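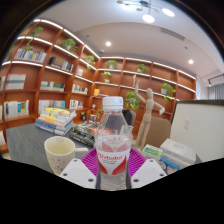 Badge Table

Flastedville, day one, and the lanyards are the wrong color.

She finds this out at six-forty in the lobby of the Druken Hotel with a box cutter in her teeth. Ordered blue. Got a kind of mustard. 300 of them, all mustard, all tangled. Fine. Mustard it is.

Registration opens at eight. Panel one at nine, Regional Archives and the Working Historian, Salon B, except Salon B has no chairs. She calls down. They say chairs are coming. She has heard that before, in May, at the planning visit, about the elevators.

The keynote is stuck at Breltley. Train trouble. He texts her a picture of a field.

"Can you swap me with lunch," he writes.

Can't swap a man with lunch. She swaps him with the book prize instead, crosses out the program with a marker, makes a sign. The sign says KEYNOTE MOVED TO 2. Under it somebody has already written, in pencil, from when.

Seven-thirty and the first ones are here. Early, always the medievalists. They stand in front of the table with their coats on and look at the muffins.

"Are those for us?"

"At eight."

They keep looking.

Badges are alphabetical. Were alphabetical. Her student helper, a sweet kid, sophomore, dropped the tray getting off the elevator and put them back by feel. So now it's a card game. Name? Hold on. Name again? Hold on. The line goes past the ficus, past the front desk, out to where the smokers are.

119 people preregistered. She knows the number by heart becuase she has been saying it to the hotel for weeks. 119 lunches. The hotel has it as 19.

"There's a one in front," she tells the banquet man.

"I see a nineteen."

"There's a one. In front of the nineteen."

He turns the page sideways, like it might help.

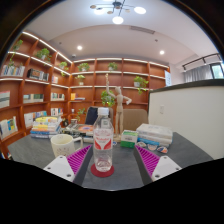

She gets him up to sandwiches. Not the chicken, the chicken is gone, some wedding has the chicken. Sandwiches and chips and whatever fruit there is. He writes it down. She watches him write it down. She makes him read it back.

Ten past nine. Panel one has started with people standing. The moderator is using his podium voice. Every paper is supposed to be 15 minutes and the first guy has 17 pages, single spaced, and he's reading the footnotes. She stands in the back and holds up the card. FIVE MINUTES. He nods at her, very friendly, and turns to page six.

Chairs come in the middle of it. Two guys with a cart. Bang, bang, bang. Page seven.

Out in the hall the Rodrigues Press people want to know where thier table is. It's by the restrooms. They paid for not by the restrooms. She says she'll look into it. She goes around the corner and looks at the wall for a while.

Her phone. The keynote again.

"Moving!!"

Then another picture of the field, a little blurrier.

She laughs, out loud, alone, in a hallway with bad carpet. An old woman coming out of the ladies' room stops. Mustard lanyard, no badge in it. Tote bag from some conference so long ago the letters have cracked off.

"Are you in charge of this?"

Here it comes. Coffee, the heat, the font in the program.

"I am," she says. "Sorry. I'm working on it."

"I gave my first paper at this one," the woman says. "They put me in the laundry room. Over the dryers. I had to yell."

"How'd it go?"

"Nobody asked a question. One man folded towels." She shifts the bag to the other shoulder. "Where's the archives thing?"

"Salon B. He's on page eight, probably."

"Oh good," the woman says, and means it, and goes in, and one of the new chairs scrapes.

Nine twenty-five. Helper at her elbow, out of breath, hands full of badges.

"I did A through F," the kid says. "Does Mc go before M?"

She takes half the stack and sits down on the floor with him and starts on the G's.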